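Semaan opens its grasp planning software to outside laboratories

The software company Semaan has released the second version of Killus, its planning and perception package for robot arms with two-finger grippers. The new version is available since April to research laboratories and small integrators, and it brings one change which the early users have requested many times: the planner now decides the final approach from the wrist camera alone, without help from a fixed camera above the table.

Semaan has its office in Reltmont, where the first version was written for one customer with a sorting line. In that installation two cameras were fixed on a metal bridge over the work area. The solution was accurate, but each time when a person moved the bridge by a few millimeters, the calibration had to be done again. Several laboratories told the company that they lose half a morning in this way.

In Killus 2 the overhead view is optional. The arm first goes to a rest position over the work surface and takes one wide image. From this image the software makes a simple map of the objects and the edges of the surface. After that, all corrections come from the camera at the wrist, which sees both fingers and the object between them until the moment of closing.

The control loop has also been rewritten. The old version stopped the arm before each new estimate of the object position. The new one runs at 60 updates per second and the arm continues to move while the estimate is improved. If the estimate jumps too far between two updates, the arm slows down and waits for stable values. The user can set this limit in the configuration file, and Semaan recommends to begin with the default and change it only after some trials.

Much of the work, according to the release notes, went into light. Round objects with metal sides are difficult for a wrist camera near a window. A bright reflection can look like an edge, and a shadow can look like a second object. The earlier detector often placed the center of such an object too far toward its bright side, and then one finger touched before the other and pushed the object away. 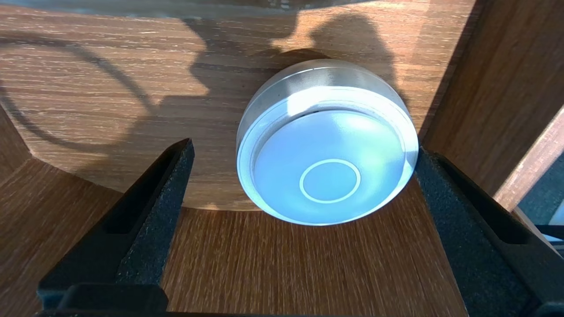
Wrist camera view in direct sun: a round device with a silver metal band, between the open fingers of the gripper.

The new detector does not search for the outline in one step. It looks for several partial curves, gives each one a weight, and fits a circle or an ellipse only to the curves which agree with each other. Areas which are completely white in the image are marked as unknown and do not count for or against a result. Shadows are treated in a similar way: an edge that is dark but continues across two surfaces receives a low weight.

Semaan has published results from its own test set, which contains round and flat objects on wooden and painted surfaces. With the lights of the laboratory only, both versions find a usable grasp in almost all cases. In direct sunlight the first version reached 73 percent and the second one reached 91 percent. A grasp was called usable when both fingers would meet the object on its side and the planned path did not touch the surface. The company notes that these are planned grasps, checked by a person, and that the numbers for real lifting will be published later.

There are still limits. Transparent objects are not supported. Objects which are wider than the opening of the gripper are rejected, also when they could be taken by a rim or a handle. Low objects near a raised edge remain slow, for the planner checks both finger paths against the edge and in some cases needs a second approach angle. The notes also mention that very dark finger pads can be mistaken for shadow when the fingers are almost closed. For this reason the software now asks the user to record a short finger mask during the setup. This takes a few minutes and must be repeated when the pads are changed.

A second part of the release is a viewer with the name Vivau. It shows the wrist image, the fitted curves and the planned finger positions on the same time line, so that a failed attempt can be played back step by step. In the first version this information was written only to a text log, and many users made their own scripts to read it. Vivau runs in the browser and can open old logs too, although these contain no images and only the path of the arm is drawn.

Vivau can also send a corrected center point back to the training data. The user stops the recording, moves the circle to the right place and saves it. Semaan asks laboratories to share such corrections, but sharing is turned off by default and no images leave the computer if the user does not agree.

Killus 2 works with the arm drivers of the previous version, and existing task files can be loaded without change — with one exception. Tasks that name the overhead camera directly must be edited, as this camera now has a different name in the configuration. A small conversion tool is included for this.

The license for universities is free of cost. Companies can use the package for 60 days before they have to decide for a paid plan. The documentation is in English, and a shorter guide for the setup of the wrist camera is printed on 7 pages and comes with the package. Installation on a normal workstation is enough for the planner, but the detector needs a graphics card to reach the full update rate.

The next version will work on moving objects, first on a slow belt and with the same two-finger grippers. Semaan gives no date for it. Laboratories that want to test an early build can register on the project page of Killus.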